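The Ferry Clerk

Reading time: 4 minutes 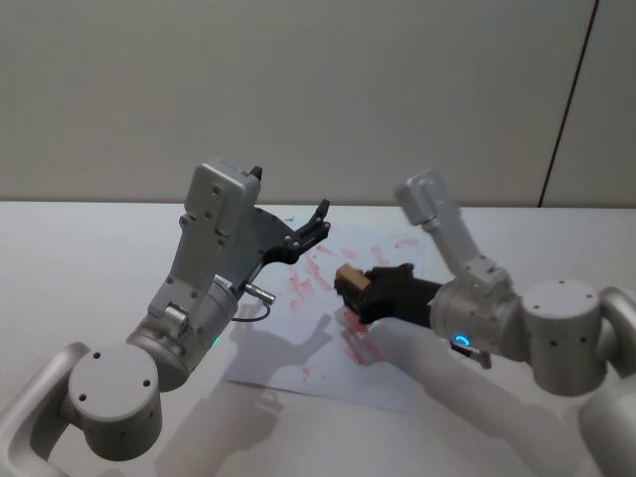

The ticket office at Furna opened at six in winter and five in summer, and the clerk had a key to it for nineteen years before anyone asked for it back.

She read the letter standing up. The Michailidis line was ending the crossing to Brinum on the last day of November. There would be a bus by the new bridge. Staff would be paid to the end of the year, and keys and cash tins were to be handed in at the main office by noon on the final day.

She put the letter under the stapler and sold a return to a man with a bicycle.

For some weeks it made little difference. The boat went over at seven and came back at eight. The schoolchildren pushed at the barrier. An old woman from the hill bought a single every morning and another single every afternoon on the other side, though a return was cheaper. The clerk had explained this to her more than once. The woman said she didn't like to pay for coming home before she had gone.

In the second week of the month the clerk started clearing the back room. It was full of timetables nobody had thrown out, and a tin of keys that fitted nothing on the quay. Behind the timetables she found a ledger for lost property. The first pages were in brown ink, in a hand she didn't know. Umbrella, black. Child's shoe, left. Basket with cheese in it (cheese eaten, basket kept). Her own writing began two thirds of the way through, and she was surprised how neat it had been.

The last entry was number 635. It was a parcel, handed in by a deckhand, wrapped in grey cloth and tied with string. She remembered it because it was heavy and because the deckhand had made her sign for it. No one had come. It was still on the bottom shelf, behind the heater.

She looked at it for a while and then made tea.

The rule was that unclaimed goods went to the main office after a year, and this had been eight. She could have sent it along with the cash tins. She cut the string instead, using the scissors from the desk, and folded the cloth back.

Inside was a clock, the sort that stands on a shelf. The maker's name on the dial was Fleditis, and underneath it was the word Brinum. It wasn't going. A card was tucked behind it with a street and a house number, 64, and nothing else. The card had been there all that time and she had only needed to open the cloth to find it.

On the final day she sold roughly 100 tickets, most of them to people who had no reason to cross. They took pictures of the funnel and of each other. She closed the window at half past ten, hung the keys on her finger, put the parcel in a shopping bag and got on the boat herself. She hadn't done that in years. The deckhand, a different one, asked for her ticket and she had to go back and write one out.

It was a flat grey crossing. She stood outside. Brinum looked smaller from the water than it did from her window.

The street went up behind the fish market. Number 64 had a green door and a new bell. A young man opened it with a baby on his arm, and she told him about the parcel, the deckhand and the ledger. He said they had only been there since the spring. He thought the people before had gone abroad, or one of them had. He didn't know about a clock.

"Do you want it?" she said.

He looked into the bag. "Does it work?"

"I haven't tried."

He moved the baby to his other arm and took the clock out, and found the key taped to its back. He wound it on the doorstep. It ticked four or five times and stopped. He shook it a little and it went on.

She asked him to sign. She had brought the ledger for that. He wrote his name beside the number, on the line she showed him, and she wrote the date and shut the book.

It was ten past twelve. The main office was on the other side of the water, and the next boat was at one. She went down to the quay and bought a single.

Print this story
E-mail this story

More short fiction
The Second Well
A Room Above the Bakery
What the Surveyor Left
Salt for the Road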